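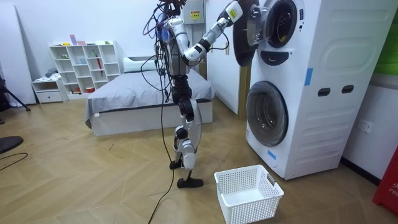 Tie the cables up properly before you touch the software, was the first thing I was told when I asked about this on the Drurwood workshop list, and I would like a second opinion before I take everything apart.

The robot is a full-size humanoid, built at home over two winters. It walks badly but it stands well, and the job I have set it is opening the doors on a stacked washer and dryer. The lower door is fine. The upper one is where I get trouble. With the right arm raised and the gripper on the rim of the door, the hand sits lower than it should, and when I ask it to push the door further round, the whole upper body turns a little to its left.

The wiring is all on the outside at present. It goes over the head and upper body and hangs in loops down the left side, and one long cable runs from the body to the floor. I left the loops slack on purpose so that nothing would pull tight when the arm goes up.

Arm controllers are Grulero, firmware as supplied. I logged the shoulder for one attempt and got 2,223 samples, and the error grows steadily as the arm rises. There is no jump in it. Is this the weight of the cables, or is my arm model wrong?

tinsnips_m
Posted September 2021

brackenfold

Could be either, but you can find out in an evening. Support the robot from behind so it can't fall, then lift all the loops off it and have someone hold them clear, still plugged in. Run the same reach again with the same targets. If the hand comes up to the right height, it is the cables. If it still sits low by the same amount, look at the arm.

I would bet on some of each. Cable is heavier than people think. I weighed the bundle on mine and it came to about 64 g for each short length, and there were a lot of lengths. Yours all hangs on one side as well, so the body is being pulled left before the arm does anything – that might be your turn.

For the arm, check whether the gripper is included in the gravity settings. On my Grulero boards the payload was set to zero when they arrived and I had missed it. A steady error that grows as the arm comes up towards level is what you get with that.

Also, slack loops are right at the elbow but not at the shoulder. Fix the bundle to the back of the torso, leave 200 mm free on the arm side, and clip the rest down the spine.

paperwasp

Just get a stronger shoulder motor. Paisan do one.

brackenfold

A stronger motor with the wrong payload figure will still sag, only less. Do the test first.

ostlerlane

Agree with the test. One thing to add about the door. Pushing on the rim is easy at the start and gets awkward further round, as the hand has to follow a curve. If your path is a straight line, the gripper will be pressing into the door or along it, and the reaction goes into the body. Split the arc into 25 points and let the wrist turn with it. I did this for a cupboard door at the Stasau open bench last December and the twisting mostly stopped. The cupboard was a lot lighter, mind, and my robot was bolted down.

Keep the floor cable away from the feet before you try any of this with it standing free.

tinsnips_m

Thanks. Payload was zero on the right arm and correct on the left. I have put the gripper weight in and the hand is closer, though still a bit low. Cables next, then the arc. My path is a straight line, so that needs doing anyway.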